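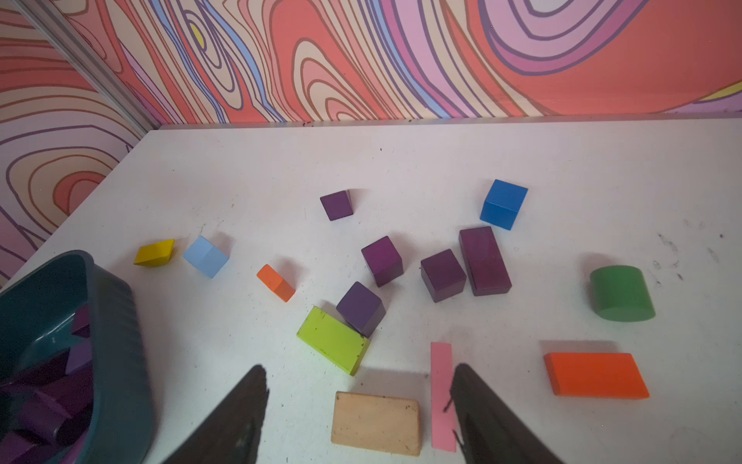
Wrist camera view, Skirura two-finger gripper with the tapered fingertips fitted. Blocks and teal bin on the test table.

Skirura Parallel Gripper, Tapered Finger Set
Sold singly or as a matched pair for two-arm benches
Part 857-T

We've had a lot of grippers across the bench at Dilton, and this is the one people keep asking to borrow. The Skirura is a plain parallel gripper with two moving fingers, a short body and one cable. What makes it fun is the fingertips. They taper far enough that you can drop them into a crowded patch of table and get hold of one narrow thing while its neighbors stay put (mostly - see the notes on tall pieces).

Valter Fagerlund ran our comparison in March against the Cordeiro wide-pad gripper, and he used wooden toy blocks for nearly all of it. Blocks are a great test. Cubes are easy, cylinders roll, thin flat tiles are miserable for anything with a thick pad, and a skinny stick will show you right away whether the two fingers close on the same center line. Scuffed paint is fine too, as real parts aren't clean either.

What we liked

Thin pieces. The tapered tips got under the edge of flat tiles that the Cordeiro pads pushed along the table.

Wrist camera view. Both fingertips stay in the picture during the approach, so you can line up by eye and correct late.

Swapping tips. Two screws per finger, and Faisal Hayat can change a full set in 99 seconds. The rest of us are slower!

What we'd still pick the Cordeiro for

Big smooth cylinders and anything heavy. The wide pads give you more contact, and the tapered set can let a long piece swing if you grab it off center. If you handle mostly one large part, save your money. 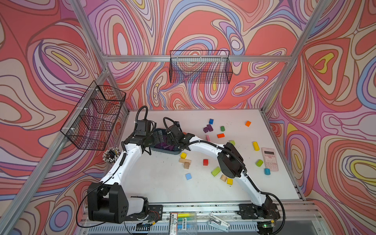 Skirura Bench Guide, Issue 14, p. 349

Two-arm setups

Working a pair over one tray is where the small body really pays off. With both grippers reaching in from opposite sides there isn't much air left between them, and a wider hand eats that space fast. Set your keep-out distance before the first run and start slow. Route the arm cables with some slack at the shoulder, then move each joint through its full travel by hand and watch for snags.

Office items make a good second round after blocks. A stapler or a pocket calculator is lopsided and has a smooth case, so grip force matters a lot more - start low and step up.

In the box: gripper, one tapered finger set, one flat finger set, wrist camera bracket, cable, hex key. Camera not included. The bracket also fits the older Skesholm wrist plate with the spacer turned around.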